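Quando os robôs chegam à oficina

Automação é pôr uma máquina a fazer uma tarefa que antes era feita à mão. Na oficina da Trindwood, os braços robóticos começaram a trabalhar em junho.

Um braço tem motores nas articulações e uma garra na ponta. A garra fecha, levanta um cesto de plástico e pousa-o noutro ponto da mesa. O programa indica a posição e a força – força a mais deforma o plástico.

Antes, Fadwa Bouzid arrumava 100 cestos por turno. Agora prepara o programa e verifica o resultado. Teve 9 dias de formação. Wichai Boonyarit trata da manutenção: a cada 30 horas de uso, inspeciona os cabos e as garras. 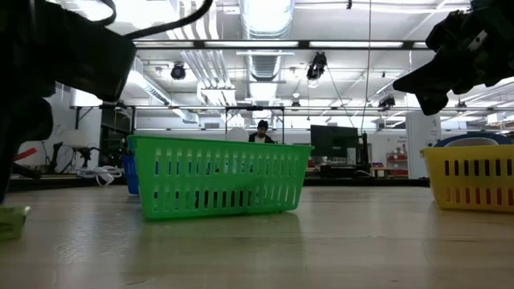
O trabalho das pessoas mudou de tipo. Levantam menos peso e passam mais tempo ao monitor. Quando um cesto fica torto, o braço para e espera que alguém o endireite.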